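Notes for my talk at the Himcombe running club evening, October. Please do not print these, I change them until the last minute.

**Start (stand still, do not touch the microphone)**

Good evening. My name is Mathias Schnyder, and I have been running with this club for three winters. Before that I ran alone, always the same loop, always at the same speed. I was asked to speak on the subject "How to keep running when you have a family." I am not a coach. I can only tell you what we do at home.

(Wait for the people who are still getting coffee.)

**1. The morning problem**

My wife gets up at 5:40 for her shift. Our son gets up when somebody pulls the blanket away. Between these two events I have a small window, and for one year I tried to put a full hour of running into it. The result was that I came home late, I made the sandwiches in wet shoes, and everybody was angry with me, also the dog.

Now I run 29 minutes. I chose this number because the bus passes our gate half an hour after I leave, and I must be back to wave. I know it sounds small. Over a whole month it is more running than I did before, when I skipped every second morning.

- tell the story of the bus driver and the banana
- do not tell the story of the gate

**2. Running with a teenager**

Our daughter started to come with me last spring. She is faster than me on the hill and slower on the flat, so we are almost never side by side. We made a rule: the one in front turns around at each bridge and runs back to the other. In this way nobody waits and gets cold.

She talks more when we run than at the dinner table. I don't ask about school. If I ask, she speeds up.

(Pause. They will probably laugh, the parents at least.)

**3. The Soler path**

Many of you know the path from the old mill at Soler to the lock at Betow. I measured it with my watch and I got 3615 meters one way. My neighbor got another number and we discussed this for a complete evening. For me it is the best path for beginners: flat, a bench in the middle, and you can see the ducks before you step on them.

After rain I would take the road side. The first 300 meters behind the mill are clay, and you will carry half of it home.

**4. What we spend**

Shoes, one pair each per year. I bought the Gernisico ones two times and they fit my feet, but please try them on in the afternoon, when the foot is bigger. I don't use a heart belt anymore. My son put it on the dog.

If somebody asks about the marathon: I did one. I was passed by 2000 people and one of them was carrying a tray. I will not do a second, but I am glad — really glad — that I did it.

**5. Sunday soup**

If there is time left. After the long run we all eat together, even the ones who stayed in bed. The recipe is leeks, potatoes and whatever is in the drawer. I will bring copies for the back table.
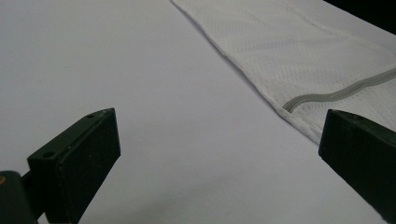
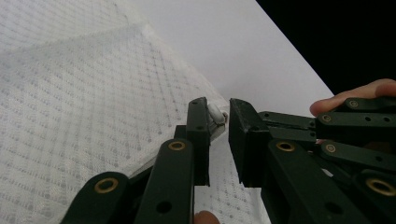 *Last changed: October, 9:15 pm*

**Questions I expect**

- Do you stretch? Yes, badly, while the kettle is on.
- What about dark mornings? A head lamp, and a vest over the jacket. My daughter refuses the vest, so she wears a light on her arm.
- Can my dog come? On a short lead, and please at the back of the group.

**End**

Say thank you to the ones who put out the chairs. The next beginners' run starts at the mill at 8:30, and I will be there with my daughter if she wakes up. Then switch off the microphone before I speak to my wife.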